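Kittipong Somboon
Mar 6, 2022

1/ I took over the laundry for a 62-room guesthouse in January. People keep asking me how to keep towels from going gray and stiff, so I'm putting it all in one thread. Most of it works at home too.

2/ Gray towels are mostly a rinse problem. Soap that doesn't get rinsed out stays in the loops and holds on to dirt. More soap makes it worse. Cut what you use by half for a month and see.

3/ Quick check: put one clean towel in the washer with no soap, warm water, and look through the door after five minutes. If you see suds, you have been using too much.

4/ Hard water is the other half. We're on well water and the heater was full of scale when I got there. Chalerm Sukprasert, who fixes our machines, put in a Tesby softener. Big difference on the whites. Not much on the dark stuff.

5/ Fabric softener: I stopped buying it. It coats the cotton and the towel quits drying you. Guests noticed before I did. Two of them wrote that the towels were "nice and fluffy but don't work."

6/ Vinegar: half a cup in the rinse, once a month. Never in the same load as bleach. That mix gives off chlorine gas. Keep the bottles on different shelves. I have them on different walls.

7/ Don't stuff the drum. Ours will take 60 pounds if you lean on the door, and the people before me leaned on the door. Towels need room to drop. I fill it about three quarters and run an extra load on Saturdays.

8/ Sort by weight as well as color. A bath mat and a pillowcase in the same dryer means a damp mat and a baked pillowcase.

9/ Drying. High heat all the way to bone dry is what makes towels feel like cardboard and wears out the hems. I take them out when the hems are still a little cool, then fold them after ten minutes on the table.

10/ Clean the lint screen every load. Clean the duct behind the dryer too. Ours hadn't been done in years and a load took 100 minutes. After we cleared it, 62. Same dryer, same towels.

11/ A few people asked what brand we buy. Pongsiri, the plain white bath size. They aren't fancy. The hems are double stitched and that's where cheap ones go first. I tried a sample pack from Masitz and the loops pulled on the second wash.

12/ Stains, short list. Makeup: dish soap, rub, wait, cold wash. Blood: cold water only, then peroxide on whites. Sunscreen: dish soap again, and skip the bleach - it can turn the spot orange. Rust: a lemon-based rust remover, outdoors, with gloves.

13/ Hair dye: I have never gotten it out completely. Those get cut down.

14/ On cutting down. When a towel gets thin I cut it in four, zigzag the edges, and it goes to the cleaning carts. Hicham Fahmy at the front desk takes the worst ones for wiping down bikes. We pulled 129 from the shelves the first week, so we're set for rags.

15/ Mark the rags. One line of black laundry pen for kitchens, two for bathrooms. I was finding bathroom rags in the kitchen drawer and I would like that to never happen again.

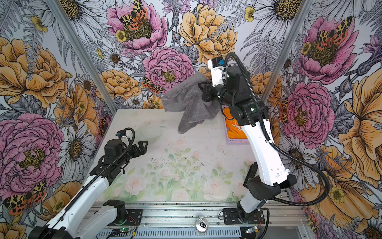 Filed under: Cloths & Rags

16/ Gray cloths are the ones I'd buy if you don't have old towels to cut. They hide stains, so you do have to wash them on a schedule and not by looks. Ours go in every night, dirty or not.

17/ Wash rags apart from everything else, hot, no softener. Microfiber gets its own load, away from cotton, or it comes out covered in lint. Low heat for microfiber, or hang it up.

18/ Musty smell means they sat wet in a bucket. Hang them over a rail as soon as you're done, spread out so air gets in. If the smell is already there, soak in oxygen bleach and hot water for a few hours and wash again.

19/ Kamol Klinhom asked about detergent sheets. We tried the Vonumach ones for two weeks. Fine on lightly used sheets, weak on kitchen rags. Back to powder for now.

20/ Next I want to do bed sheets, mainly the yellow patch where your head goes. If you have a method for that, reply with it and what kind of water you have.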